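4.2 Assembly of the multi-part kits

Participants in the second study built a plastic walker kit from the Fleltora range, supplied on three sprues with a printed instruction sheet. The kit was chosen because it permits two hull variants from one set of parts, so that builders must decide early which pieces to leave on the sprue. Sessions were held at the Histville hobby centre in May, with 14 adults taking part. All had finished at least one model kit before, and seven described themselves as regular painters.

Each builder was given side cutters, a file and plastic cement, and could ask for filler. We did not set a time limit. The leg joints proved the slowest stage. The Fleltora legs are moulded in halves with a visible seam along the shin, and most builders cleaned the seam before fixing the hip - a step the instruction sheet leaves until later. Builders who followed the printed order had trouble reaching the inner face of the thigh with a file.

Eight builders dry-fitted the hull before gluing. They used less filler than the others, although the groups are too small to support a firm claim. The choice of pilot head had no bearing on the order of assembly.

Colour choice was left open. The Osman scheme shown on the box, a grey hull with ochre panels, was the most common, and three builders mixed their own colours from the Flurnine paint set. 

Fig. 3. Tabletop with display tray, Histville.

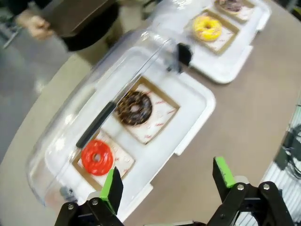

Painting was done in a separate session, after the cement had cured overnight. Builders who had kept the hull and legs as subassemblies could reach the underside with a brush, while those who had glued the whole walker together generally left that area in primer.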